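The Fourteenth Breakfast
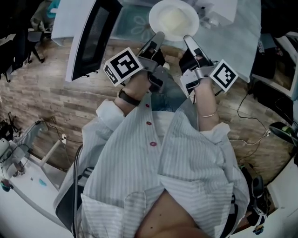 Two grippers, one plate, before the first take.

Bramia paid by the take, so I wore my good watch and tried to look like someone worth copying.

"Just do what you'd normally do," said the woman from Stoltomside.

I don't normally eat with silver fingers. I squeezed, the fingers closed, and the pale yellow thing on the plate slid toward the flower on the tablecloth.

"Great," she said. "Again."

They wanted 400 of these. I had done 3. The cubes on the grippers told the computer where my hands were, and the computer, she explained, would work out the rest. I asked what the rest was.

"Intent," she said.

I doubted that. My intent was lunch.

By take 14 I had a trick — pin it with the left, nudge with the right, lift before it could think. She leaned in. Was that how I did it at home?

"At home I use a fork."

She wrote that down. In July they ran what I'd taught it, and they let me watch. The arm pinned, nudged and lifted. Then it stopped for over a minute, holding breakfast in the air, exactly the way I had whenever I waited for her to say great.

"Great," I said, to see.

It didn't move.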